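# A Grid on the Packing Table

In the month of August, the parcel room of Munlow receives more work than it can hold. Munlow is a small shop in Plillport that sells paper goods by mail: maps, posters, wrapping paper, calendars for the next year. When I visited, the shelves were full to the ceiling, and the staff was preparing for the autumn orders. I came to write about the paper. I stayed for the tape.

Blue masking tape is cheap and everybody has it at home. At Munlow it has become a kind of ruler. The big table is covered with brown sheet, and on the sheet there are lines of tape that divide the surface into squares. A small order goes in one square. A bigger order takes two squares, and then it is already known which box it needs. The sheet is changed when it is too dirty or too wrinkled, and the lines are put again by hand, torn and not cut. 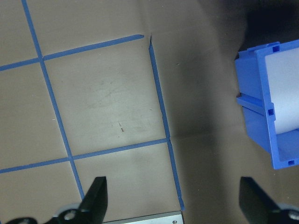

Straight lines would be better, wrote a reader from Malik when I described the method in our last issue. She had tried it in her own garage with a metal ruler and a pencil, and she was much more satisfied. Tape that goes a little to one side made her nervous, and after one week she could think only of the corners.

I understand her, but I do not agree completely. A square on a packing table has to answer one question: does this order go together or not? For this purpose a line may lean. The pencil is more exact, but it is difficult to see in the evening, and it cannot be lifted and moved when the orders change their size. With tape the whole division can be made new in 90 seconds. I timed it myself, with the watch on my knee.

The bins are the second part of the method. Rolls do not like to lie on a table, they travel. So a roll goes to a plastic bin beside the squares and waits there until its order is complete. The shop bought its bins from Plisico, a seller of used warehouse furniture, together with the shelves — 248 pieces in one delivery, small and large mixed. Many of them were not needed, and for a long time they stood one inside the other behind the door.

Then there are the boxes. Munlow saves the boxes in which its own stock arrives, and uses them again. A used box is weak at the upper edge, where the hands take it and where the flaps have been folded many times. A strip of tape along the rim helps. It does not make an old box strong, and for heavy catalogs a new one must be taken, but for a few posters it is enough.
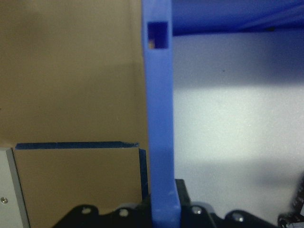 The edge should be clean of dust before the tape is put, and the tape should be pressed with the side of the thumb, slowly, from one end to the other. When it is done in a hurry, the tape comes up at the corner the next morning. I tried this at home on a shoe box and had to do it twice.

There are also things which I did not like so much. The old labels are not always removed from the boxes, and once a parcel of calendars came back to Munlow instead of going to its buyer. It had to be packed again and sent with an apology. Now the labels come off first, before the box is allowed near the table — the knife for this hangs on a string by the door.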